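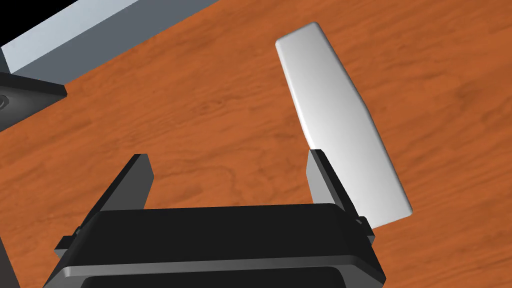
Chapter 6
Closing on a Part: The Gripper and the First Pick

By the end of Chapter 5 the arm could move to a point on the bench and stop there. In this chapter it picks something up. The work is divided between the simulator, where most of the mistakes should be made, and the real bench, where the last corrections are done by hand with a small screwdriver and a notebook.

What you will need

The arm from Chapter 5, bolted down and wired. The two-finger gripper kit, assembled as far as step 31 of the build sheet. The Lollus simulator with the bench file for this chapter loaded. A flat plain bar to use as the test part. Readers working at the Drarkthorpe shared workshop can take a bar from the drawer under the laser cutter. Everyone else can print one or cut one from scrap. It should be longer than it is wide, with no sharp corners, and narrow enough to fit between the open fingers.

6.1 Why the bar

A cube is easier to pick up than a bar, and many home builders start with one. The trouble with a cube is that it hides errors in wrist angle. You can turn the gripper a few degrees the wrong way and the fingers will still push the cube straight as they close. A long part does not forgive this. If the fingers close across it at a slant, one fingertip touches before the other and the bar swings away.

The simulated bar in the opening picture lies at a diagonal on the wooden bench top, and it is wider through the middle than at its upper end. Both facts matter. The diagonal means the wrist has to turn before the fingers come down. The change in width means that the place you choose to grip decides how far the fingers must open.

The fingers in the picture are open, and the bar is not between them. From this view the right finger overlaps the bar's left side. A single view cannot tell you how high the fingertip is above the wood, so do not judge clearance from one camera. Section 6.4 adds a side view.

6.2 Terms used in this chapter

Grip width. The distance between the two inner finger faces, measured at the tips.

Grip line. An imaginary line from one fingertip to the other. For a clean pick it should cross the bar at a right angle to the bar's long direction.

Approach point. A point directly over the place you intend to grip, high enough that nothing touches.

Offset. The sideways distance between the middle of the grip line and the middle of the part. When the offset is too large, one finger comes down on the part.

Close force. The setting that tells the gripper motor when to stop pushing. In Lollus it is a number from 0 to 100. On the bench it depends on your motor and your supply voltage, and the same number will not feel the same on two different builds.

6.3 Setting the finger opening

Open the gripper panel and drive the fingers to their widest position. Write down the reading. In the kit supplied with this book the full opening is 58 millimeters. If yours reads less, a finger link is probably on the wrong spline. Take it off, turn it one tooth and try again.

Now drive the fingers shut with nothing between them. They should meet at the tips first and then along the faces. If they cross or leave a gap at one side, loosen the link screws, hold the fingers together by hand, and tighten again. Do this with the motor power off. The motor is small but it will pinch.

Set the working opening next. Measure the bar where you plan to grip it, add a few millimeters on each side, and enter that as the grip width for the approach. It is tempting to leave the fingers fully open for every pick. This works on a clear bench and stops working as soon as a second part is lying nearby.

6.4 Lining up

Load the bench file and jog the arm until the gripper is over the bar. Use the small step size, 2 millimeters, for the last part of the move. Turn the wrist until the grip line crosses the bar squarely, then correct the offset. Turning the wrist often shifts the offset a little, so expect to go back and forth between the two.

When the top view looks right, switch to the side view and lower the gripper until the tips are just clear of the bench. If either finger passes through the bar on the way down, the simulator marks the contact and stops the move. Raise the gripper, correct the offset, and lower it again. On the real arm this same mistake bends a link or knocks the bar off the bench.

Save the position as PICK_1. Raise the gripper straight up and save that position as APPROACH_1. Always save them in this order. If you save the approach first and then drift sideways while lowering, the two points will not line up and the arm will come down at a slant every time the program runs.

6.5 Closing and lifting

Start with a low close force and raise it in small steps. The grip is strong enough when the bar lifts without turning between the fingers. Gripping close to the middle helps, as there is less weight hanging out on one side.

Exercise 6A. Pick the bar near its narrow end, then near its middle, using the same close force. Record what happens in each case and the lowest force that works.

Exercise 6B. Turn the bar to a new angle by hand and find a new PICK_1 without changing the grip width.

Keep your notes from both exercises. The force readings are used again in Chapter 7, when the Jendina control board takes over from the manual panel.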